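Open Day at the Prundar Relief Depot

PRUNDAR – The regional relief depot opened its storm season stock to visitors in February. Shelving in Hall 5 holds 1,000 family kits, each rated for 23 days of dry storage without climate control.

Pump crews ran a timed setup on the loading ramp. Shift lead Brayan Huanca said the target is 21 minutes from call to truck departure. Generators are tested at 6 a.m. and logged by hand. 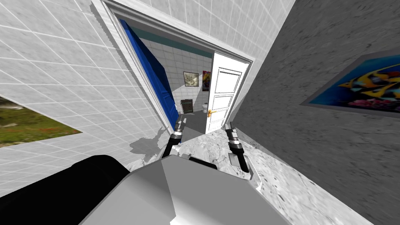

By Florence Bouchard
Kedano Regional Desk

The cold store was closed to the public. Tours resume after the spring inventory – booking is at the gate office.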